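Renting the dance floor

I have played dance games since they came with a plastic mat that slid across the carpet, and I still have two of those mats in a closet. So I'm the customer Uladon has in mind when it says the next Clalia won't come in a box. It will be one app and one monthly fee, with every song they have. I've read the pitch several times and I don't buy it, in either sense.

The old deal was simple. You paid 60 dollars, you got a set list, and some of it was junk. Every Clalia disc had five or so routines I loved and a pile I skipped. People complained about that, me included. But the five stayed put. My niece can pull out a disc older than she is and learn the same steps I learned.

The streaming version has more songs, sure. It also has songs that leave. Pillen went this way first, and I paid for it for a year. One September my favorite routine was gone from the menu, and so was my score on it. Support told me the music license had ended. I don't doubt that. I just wonder why the price didn't move when the songs did.

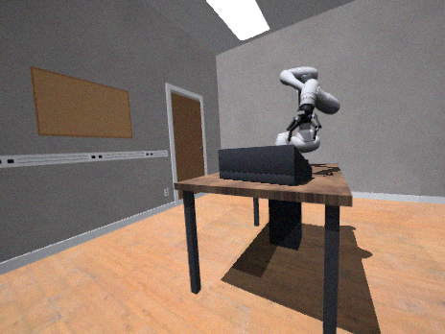
What are we paying for?

Uladon says the fee pays for new routines every season. Maybe it does. I watched the first preview season closely and a good share of it was old choreography with a new background and a brighter glove on the lead dancer. The coaches have been redrawn with smoother faces. Fine, but I look at their arms. If the arms do what they did last time, I've bought the song twice.

Then there is the scoring. Fans have been asking for years for a game that can tell a lazy wrist flick from a real move. The preview still gave me a near-perfect rating while I sat on the couch and waved. I tried it on a slow ballad and again on the fastest thing I could find, and got over 90 percent both times. A company that wants money every month should have to fix that before it sells me another glittery avatar frame.

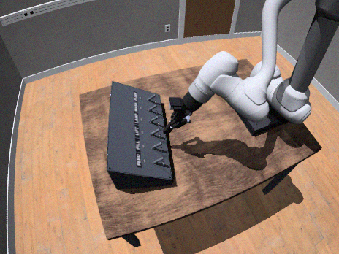
Supporters tell me a subscription keeps the servers up and the online rooms full. I hear that argument a lot, and I'd take it more seriously if the rooms had been full when they were free. At nine in the evening I used to wait and wait for one other dancer. A monthly bill doesn't strike me as the way to bring in a crowd.

Raju, a much smaller dance game, still sells song packs you keep on your own drive. The menus are ugly and the tracking is no better than anyone else's. I'd rather give them my money, and this year I will. If Uladon puts out a disc I'll look at it. Until then they can have their fee from somebody who doesn't mind when the floor gets taken away in the middle of the song.

Comments

matslider
Same thing happened to me with Pillen. Lost two songs my kids did every weekend. No email, no notice, they just weren't there.

Guest
You waved on the couch because you wanted to. Stand up and the scoring is fine. I get way more songs for my money now and I don't miss swapping discs.

kneepads4ever
Does Raju work with a phone or do you need the camera? Their store page doesn't say.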